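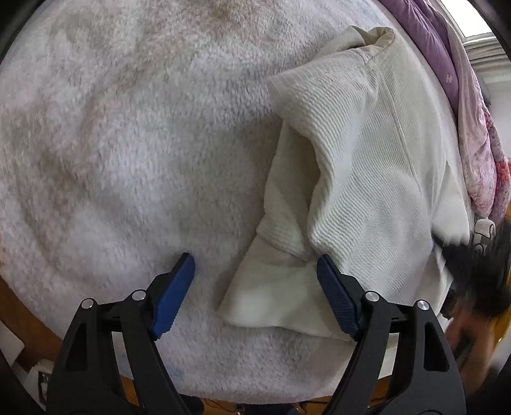
## Raminham rug fault

The **Raminham rug fault** was a grasping failure in the Kollgate, a two-jawed gripper made by Plasteo for picking up laundry. It is named after the town where it was first reported, which has never asked for the honour.

### Fault

The Kollgate judged its hold by how far the jaws had closed and how hard the finger pads were being pressed. A ribbed cotton vest gave a certain reading. A tuft of deep-pile rug, pinched by mistake, gave much the same one. When a white garment lay on a white shag rug, the gripper would close on both, report success and lift. In 66 trials run by the engineer Jocelyn Gauthier, the rug came up with the garment in seven.

The maker's first bulletin called this "secondary textile retention".

### Incident

The fault became a safety matter in March, when a powered Kollgate on a Boychuk arm took hold of a bedroom rug and went on pulling for 60 seconds. Brittany Kowalchuk, a tester, was standing on the other end. She sprained a wrist. The event log recorded one item folded.

### Correction

Plasteo issued revised software on 2019-12-24, a date on which few owners were at their desks to install it. The update added a short trial lift and a limit on pulling force – if the load dragged, the jaws opened and the arm stopped. The manual gained a warning against use on "floor coverings of similar colour to the wash".

Gauthier's repeat trials found two further rug grasps, both released at the trial lift. Dark socks on dark carpet were not tested.

### See also

- Gripper slip detection
- Emergency stop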